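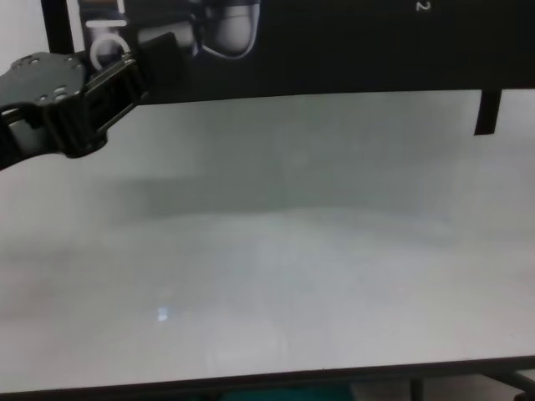 Jan 11, 2018 | By Celina Nowakowski and Arnar Hafstein
6 min read

4. How Households Keep Their Recipes

We went into the Andby visits expecting to find recipe boxes, and we did find them, but the longer we sat in people's kitchens the clearer it became that the box was only where the tidy recipes lived. The ones a family cooked every week were somewhere else - taped inside a cupboard door, folded into the phone book, or simply carried around in someone's head. Of the 80 households that welcomed us in (and fed us, more often than we deserved), a good many had never written down the dish they were proudest of.

Shirley Greenwood, who made most of the visits in Ponce, began asking people to talk her through a dish while they cooked it, and we soon borrowed the habit in Andby. What came out was lovely and hard to code. Cooks measured by the sound of the pan or the color of an onion, and one grandmother gave the amount of flour as "until it stops arguing with you." We kept such phrases whole in our notes and sorted them later into the four kinds of instruction shown in Figure 2: amounts, times, signs, and warnings.

Figure 2. Kinds of instruction in spoken and written recipes, both towns.

Warnings surprised us most. They hardly appear on the written cards, yet nearly every cook gave us one out loud, usually with a story about the cousin or neighbor who had ignored it. Mogensen found much the same thing among bakers in her earlier study, and we think she was right to treat those stories as part of the recipe itself. We went back to five of the households in September to hear the same dishes told again, and the stories had grown a little, while the amounts of butter had stayed where they were.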